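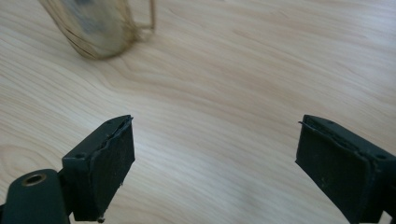 Home | Dining Rooms | Bookings | Care of Furniture and Glassware | Contact

Tables and glassware: frequently asked questions

The following applies to all hirers of the Larnetti and Enache rooms. It replaces the sheet issued in February.

What are the table tops made of?
All tables in both rooms have wooden tops with a matt finish. The grain differs from one top to the next, and exact matches cannot be supplied.

May hot drinks be placed directly on the wood?
No. Coasters are kept in the drawer beneath the serving hatch and should be set out before drinks are poured. This includes drinks served in glass mugs, which pass heat through the base quickly.

How should a table be wiped down?
Use a soft cloth, wrung out well in warm water, and follow the direction of the grain. Dry the surface at once. Scouring pads, bleach and spray polish are not permitted.

What should be done about a ring or stain?
Please leave it alone and report it to the house office on the same day. Pale rings can often be treated if they are reported early – home remedies such as mayonnaise or toothpaste have caused lasting damage in the past.

Can the tinted glass mugs be washed by machine?
The Mestetti mugs are to be washed by hand. Plain tumblers may go in the machine on the short cycle. Mugs should be lifted by the body as well as the handle when full, and must not be stacked.

How many mugs are available?
The house holds 200 mugs, of which 77 are kept in the Enache room. Larger numbers must be requested 18 days before the event.

Is there a charge for breakages?
Single breakages are not charged. Where a full tray is lost, the hirer will be invoiced at replacement cost.

Whom should hirers contact?
Questions about furniture should be addressed to Asabe Okonkwo, and questions about glassware to Emanuel Voicu, both at the house office.

Contact the house office | © Asport House | Back to top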